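Chapter 7
Contact Faults and Lost Grip

7.1 A frame that fell

On 2020-05-31 a two-arm cell at the Lilora test hall dropped a glazed picture frame during a placing task. The task was simple on paper. The cell was to pick the frame up from a tabletop, turn it, and set it upright in a second position. The frame slipped between the lift and the turn, struck the table on one corner, and sent broken glass over the work surface. Kevin Cárdenas, the operator on shift, pressed the stop button and closed the cell. There were no injuries.

The log told a confusing story. According to the controller, the grip was sound from the first touch until after the frame had landed. Jaw position was steady. Motor current was inside its limits. The program had checked both values before every move, and both checks had passed. An engineer who read only the log would have concluded that nothing had failed.

This chapter is concerned with faults of that type. A grip can be lost while every signal the controller watches remains normal. We call this a silent grip fault, and we separate it from a declared grip fault, in which at least one monitored signal leaves its allowed range before the part moves. Declared faults are treated in Chapter 6. Silent faults are harder to find and, in cells shared with people, more dangerous, for the cell continues its motion at full speed with a part that is no longer held.

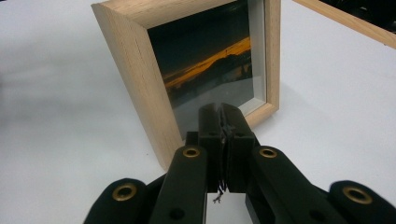
The report on the Lilora event was written by Zoila Correa and lists two conditions that were present together. The first was pad wear. The gripping surface on the inner face of each jaw had lost part of its texture, and the friction between pad and wood had dropped well below the value used in the force calculation. The second was the point of contact. The approach path had been taught on an unglazed frame. With glass fitted, the center of mass moved forward, and a grip near the lower edge had to resist a larger turning moment than the taught grip ever did.

Neither condition was enough to cause the drop. Worn pads had been in service on that cell since October without a loss. The glazed frame had been lifted 18 times with new pads, also without a loss. The two conditions met on a day when the pads were due for inspection and the inspection had been put off.

7.2 What the controller can and cannot know

A parallel-jaw gripper of the kind used in this book has two sources of information about the part. The position sensor gives the gap between the jaws. The current sensor gives an estimate of the closing force. From these the controller infers that a part is present and that it is being squeezed.

It cannot infer friction. A worn pad and a new pad closed on the same block at the same force give nearly the same two readings. The holding limit of the grip depends on the product of closing force and friction coefficient, and only the first of these is measured. The second is a number that somebody typed into a setup file, perhaps years earlier.

It also cannot infer slip along the face of the jaw. If the part is flat and of constant thickness, it can slide or rotate between the pads while the gap stays the same. Flat stock is therefore the worst case for silent faults. A tapered or round part will usually change the gap as it slides, and the fault declares itself.
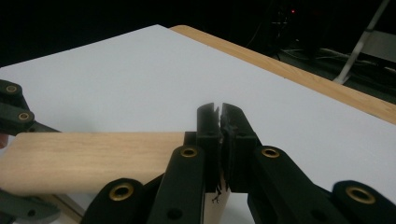
Consider a block held near one end. Gravity acts at the center of the block, some distance from the pads, and the pads must supply a torque as well as an upward force. A small contact patch supplies very little torque. The block will rotate about the patch well before it falls, and during that rotation the gap reading will not change. In a series of 125 trials on the Muñoz bench, with the closing force lowered in steps, rotation came before the drop in every trial on flat stock. The current signal moved outside its limits in only 12 of them.

Two practical rules follow. Grip near the center of mass where the task allows it. Where it does not, calculate the torque demand separately and do not rely on the lifting margin to cover it. The Nendon setup sheets, which many readers will meet in the workshop, have a single field for safety margin – this field refers to lifting only.

7.3 Human handling as a reference

When a person holds a frame by its two sides, slip is felt at the skin and corrected by a small increase in pressure, usually before the part has moved far enough to see. The correction is local and fast, and the person is seldom aware of it. Hand-tracking records are useful for setting approach angles and contact points. They contain hand position and posture. Unless separate force sensors are fitted, they do not contain pressure, and a grip program derived from position records alone inherits the same blind spot described in Section 7.2.

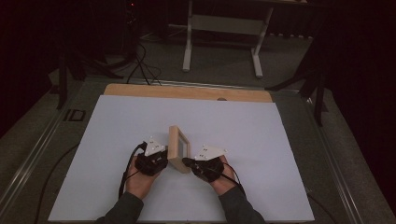 Figure 7.3 Two-handed hold on a small square wooden frame, with a marker plate on each hand.

The Sulia data set, used in the exercises at the end of this chapter, holds 1069 handling records of this type. Read the notes on missing force data in Appendix C before starting.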